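Emergency Shelter Coordinator (Storm and Flood Season)

Vandenberghe Relief Network
Grirnetti County, coastal office
Posted December 17, 2025

When the river came over the Joder levee two years ago, our phones started ringing before it was light and they didn't stop for most of a week. We opened the high school gym, then the church hall next door, then the fairgrounds, and by the second night 144 people were sleeping on our cots. We are proud of how the town pulled together, and we also learned a great deal about what we would like to do better next time. Hiring a full-time Shelter Coordinator is a big part of that, and we are so pleased to finally be able to post this job.

You would be joining a small and friendly office of seven. Hilde Jacobs runs our operations and would be your supervisor. Latifa Erraji looks after supplies and trucks, and you would talk to her nearly every day – more than once a day when there is weather on the way. We like each other, we eat lunch together when we can, and we try very hard to send people home on time in the quiet months, knowing that the busy ones will ask a lot.

The quiet months are when most of the real preparation gets done. There are building agreements to renew, cots and blankets to check, contact lists to bring up to date, and plenty of evenings spent in school cafeterias talking with families about where to go if the water rises. 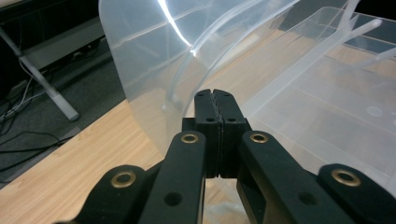
What you would be doing

Keeping our shelter sites ready to open on short notice, including keys, floor plans and generator fuel
Training shelter teams in Clondier and the towns along the lower river
Running the overnight desk during an evacuation, in shifts shared with Hilde
Working with the county on pet sheltering, medical needs and rides for people who don't drive
Writing up what happened afterward, in plain language, while it is still fresh

Who we are hoping to hear from

You have spent at least two years in emergency management, shelter work, nursing, hotel work, school administration or anything else where you looked after a lot of tired people at once. You have a driver's license and can lift 40 pounds. Spanish, Arabic or Haitian Creole would be a wonderful help to us, though please don't let the lack of it stop you from writing.

Hours and pay

Full time, with on-call weekends shared around the office during storm season. Pay depends on experience, and we will gladly tell you the range on our first call. Health insurance starts on your first day.

How to apply

Send a resume and a short letter to Ida Wiegand at our coastal office. We'd love to read about a time when a plan fell apart and what you did next – a page is plenty. We read applications as they come in and will keep the posting up until the job is filled.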